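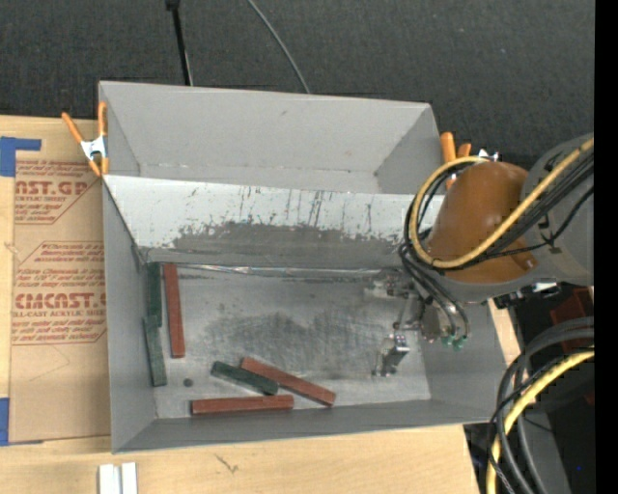

Budgeting for a first bin-picking cell

Most first budgets cover the arm and the gripper and stop there. At Irero we planned ours that way, and the smaller lines caught up with us in March. Work through the steps below before you ask anyone for a quote.

Step 1. Write down the part and the bin

List the size, weight and finish of every part the gripper has to pick. Then do the same for the bin. A bin with a sloping divider leaves less room for the fingers than its outside size suggests, so measure the floor of the compartment you will pick from. Parts lying along a wall need a different approach from parts in the open. Tell the gripper supplier which you have.

Step 2. Use the bin you already own

Test with a worn one. Scratches and scuffs on a metal floor change how a camera reads it, and new bins will look like that soon enough. Order spares only after the tests.

Step 3. Price the holding and the cabling

For trials, two spring clamps on the sides of the bin are enough. For production, get a price on a proper fixture. Cables and hoses need their own line: count every run from the tool back to the cabinet, add slack for the full reach of the arm, and ask what a replacement set costs. Hipólito Barrientos does our maintenance and wants one full spare set on the shelf. We now budget for it.

Step 4. Book trial time

Allow 5 days with your own parts. We set a target of 247 picks per trial and logged each miss by where the part was lying. If the supplier offers only a video, ask for a bench trial.

Step 5. Compare quotes line by line

Put the quotes in one sheet with the same rows: arm, gripper, fingers, fixture, cables, guarding, training, spares. Leave a blank where a supplier gave no price and send it back to be filled in. Grematow came back with 7 corrections to its first quote.

Questions about the sheet go to Joaquín Lucero in purchasing.

Last updated 16 Dec 2019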